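Llevaba desde febrero metiendo cosas en el cajón del escritorio sin mirar. Tickets, pilas, un cargador de un teléfono que ya no tengo... ¡cada vez que lo abría se atascaba con algo! Así que me puse, y os cuento cómo lo hago yo, por si os sirve.

## Lo que necesitáis

- Un paño seco
- 2 cajitas bajas (las mías son de Droto, pero vale una tapa de zapatos)
- Una bolsa para tirar

## Paso a paso

1. **Sacad el cajón hasta el tope y vaciadlo entero.** Entero, ¿eh? Si vais quitando de poco en poco acabáis leyendo facturas viejas (yo encontré una de 618 y me pasé un buen rato enfadada).
2. **Pasad el paño por dentro**, sobre todo por las esquinas, que es donde se quedan las virutas del sacapuntas.
3. **Haced tres montones:** se queda, va a otro sitio, fuera. Lo dudoso va fuera, o al menos al cajón de abajo.
4. **Devolved primero lo pequeño**, ya dentro de las cajitas. Samer Zoubi me dijo que pusiera los bolígrafos delante y tenía razón, aunque me costó admitirlo.
5. **Despejad la mesa.** Yo solo dejo arriba lo que uso a diario: el teléfono a un lado y la lámpara cerca.

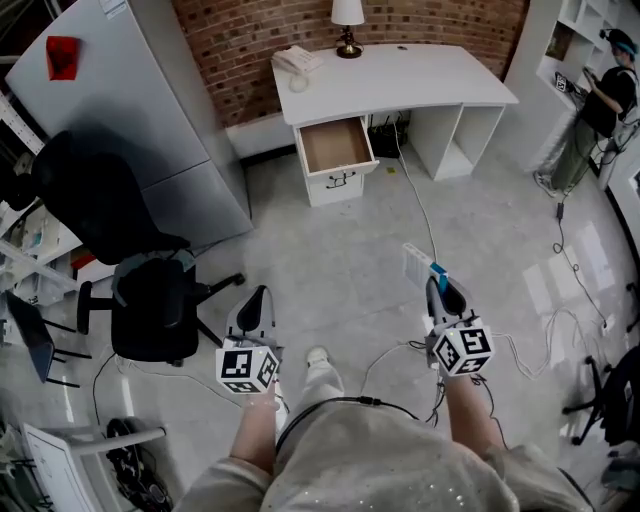 *El escritorio blanco contra la pared de ladrillo, con el cajón de arriba abierto.*

El interior de madera clara se mancha con nada, así que yo le pongo un papel grueso en el fondo y lo cambio cuando se pone feo. Los cables del suelo los dejo para otro día, que eso ya es otra guerra y necesito bridas.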